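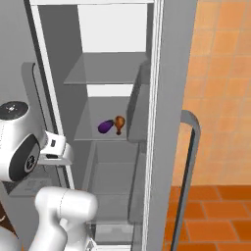 Aubergine and a cooked drumstick on the middle shelf of an open fridge.

Fridge running costs and food storage: notes for the cold months

By Hooman Hassanpour

Set the dial by thermometer, not by number. The figures on most dials are steps of cooling effort and have no fixed relation to degrees. Stand a fridge thermometer in a glass of water on the middle shelf, leave it overnight and read it first thing, before the door has been opened. The target is 5C or just below. Alter the dial by one step at a time and wait a full day between readings.

Fridges in garages and unheated utility rooms need a separate check in November. Many models are rated for a room no colder than 10C. Below that the compressor runs too seldom, and in a combined unit with a single thermostat the freezer half may start to soften. The climate class is printed on the rating plate, usually inside the cabinet near the salad drawer. SN covers rooms down to 10C, N down to 16C.

Door seals

Shut a strip of paper in the door and pull. It should drag. Repeat at intervals along all four sides, paying attention to the hinge side, where seals tend to flatten first. Wash the seal with warm water and a little washing-up liquid, working into the folds with an old toothbrush, then dry it. A seal that has taken a set can often be eased back with a hairdryer on low heat, held well clear and kept moving. If the paper still slides out, replace the seal. Mine, for an old Killach upright, cost 17 pounds and pushed into its groove without tools.

Clearances

Leave the gap stated in the handbook behind and above the cabinet. Where the coils are exposed, unplug the appliance and brush them down twice a year. I measured the kitchen fridge in our previous house in Astdale before and after cleaning, using a plug-in meter. It had been using 300 kWh a year by projection. The figure after cleaning was lower, but the room was also cooler that week, so I would not put much weight on it.

What goes where

Raw meat and fish: bottom shelf, covered, in a dish with a lip.
Cooked meat: any shelf above the raw, in a lidded box once it has cooled. Eat within two days.
Aubergines, peppers and cucumbers: these dislike hard cold. Keep them away from the back panel and use them within a few days. A cool larder suits them better if you have one.
Milk: on a shelf towards the back. The door is the warmest place.
Potatoes, onions: outside the fridge, in the dark, and apart from each other.

Drain hole

Water in the bottom of the cabinet usually means a blocked drain. The hole is at the foot of the back wall, in the channel. Clear it with a cotton bud or a length of soft plastic tube, then run an eggcupful of warm water through - no more, as the tray over the compressor is shallow. Do not use wire.

Smells

Bicarbonate of soda, one tablespoon to a litre of warm water, for the walls and shelves. Glass shelves should be left to reach room temperature before washing, or they may crack.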